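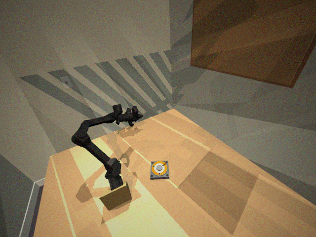

A small brown box on a wooden tabletop.

The box that keeps on coming
29 Aug 2022

Three neighbours have now asked me whether they should sign up for Plamine, the monthly pantry box whose leaflets came through most doors on the estate this summer. My answer is the same as it was for Derum, the one with the spices, and for Varela, which sent cheese and then went quiet. Read the cancelling page before you read the menu.

I took the Plamine trial myself in February, so I'm not speaking from the armchair. The first box was half price. It held a bag of lentils, a jar of tomato paste, some rather good crackers and a card telling me I was "part of the table". I don't know which table. The second box was full price and arrived before I had finished the lentils. There were more lentils in it.

The claim on the leaflet is that members "waste less and save more". I'd like to know compared with whom. I went round the shop on Mill Lane with the list from my second box and bought the same things, or near enough, for less than the box cost, and I got to pick a cracker I already liked. You could say the box saves you the walk. Fine, but then sell it as saving a walk.

Hiba Qudah disagrees with me and asked me to say so. She works nights, has no car and finds it a relief to have something turn up that she didn't have to think about. She has kept hers going since spring and shares it with her sister. I accept all of that. I would only point out that Hiba is the sort of person who writes the renewal date on the calendar, and these firms do not make their money from people like her.

They make it from people like Yao-tsung Cheung, who thought he had paused his Derum order and had in fact "snoozed" it. A snooze lasts 4 weeks. After that the boxes start again and so do the payments. He wrote to complain and was offered a free jar of paprika. He took the paprika, and I can't say I blame him.

Then there is the matter of the points. Plamine gives you 1000 "seeds" when you join, which sounds generous until you find that a free bag of pasta costs 300 of them and the seeds run out at the end of the season. Nowhere on the leaflet does it say when the season ends. I rang to ask. The young man was very polite and said it varied.

Yuk-lan Poon tells me there is a newer one called Drakik, which lets you choose everything that goes in, as much or as little as you want, and only sends it when you ask. I said that this was a shop. She said it was cheaper than the others. We left it there, and she has promised to bring her first bill to the next coffee morning so we can look at the delivery charge.

If you do want to try one, use a card you check often, take a copy of the offer as it stood on the day, and look for the word "snooze". Hiu-tung Hsieh has cancelled two of these by phone and is happy to sit with anyone who is stuck in the menus. Catch her after the library session.

I still have three bags of lentils, unopened, and they're free to whoever wants them. Tien-fu Hsieh has asked for the crackers, but those are gone.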